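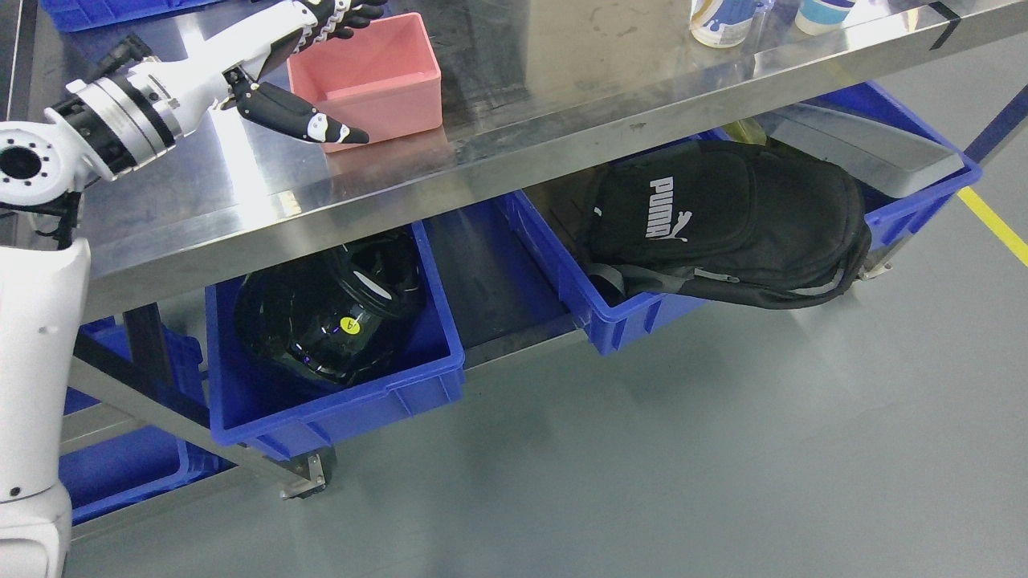

TRODHAM, 12 August 2025

Stillside will change the way it sells dried beans, grains and flours at its Trodham store. The store will move from fixed packs to sale by weight for 890 product lines, priced per 100 grams and weighed at the counter. The change applies to the Trodham store only. The Lill store will keep fixed packs until its scales have been replaced, work that is planned for February.

Under the new system, a customer's container is weighed empty and the weight is written on a label. The container is then filled and weighed again. The first figure is taken away from the second, and the customer pays for the difference. Glass, metal and plastic containers are accepted if they are clean, dry and fitted with a lid. Paper bags are available at the counter and are not charged for. The smallest amount sold is 20 grams for spices and 50 grams for all other goods.

The scales were supplied by Kulthorpe. Each one reads in steps of two grams up to a limit of 15 kilograms, and is checked against a 1000-gram test weight before the store opens. A scale that reads outside its limits is taken out of use until it has been adjusted and checked again. The results are kept in a log at the counter and may be read by any customer on request. 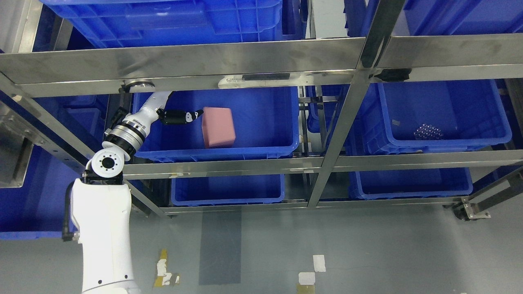

Will prices go up under the new system?

Prices per 100 grams will match those of the largest fixed pack sold before the change. Customers who used to buy the smaller packs will pay less for the same amount.

"Most of the work was in the labels," said Josée Desjardins, who manages dry goods at Stillside. "A fixed pack carries its own list of ingredients and its own date. With loose goods, that information has to stay with the product until it reaches the kitchen. We tested three label layouts before we had one that could be read after a month in a cupboard."

The printed label shows the product name, net weight, price, batch number, best-before date and allergens. Goods that contain nuts, sesame or gluten are served with separate scoops, which are washed after each batch. Stillside does not advise customers with severe allergies to buy loose goods, and nearly all lines in the range can still be ordered in sealed packs from the counter.
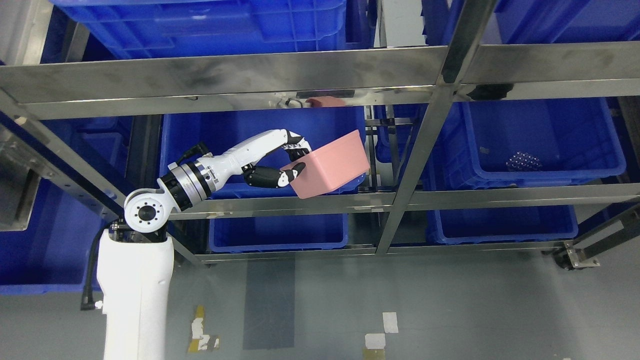

Pink bin held at the middle shelf.

Fixed packs already in stock at Trodham will be sold at their marked price until they run out. Returns of loose goods are accepted only where the batch is at fault, and the printed label must be shown. Gift cards bought before the change remain valid at both stores.

A full list of products and prices is available at the Trodham counter.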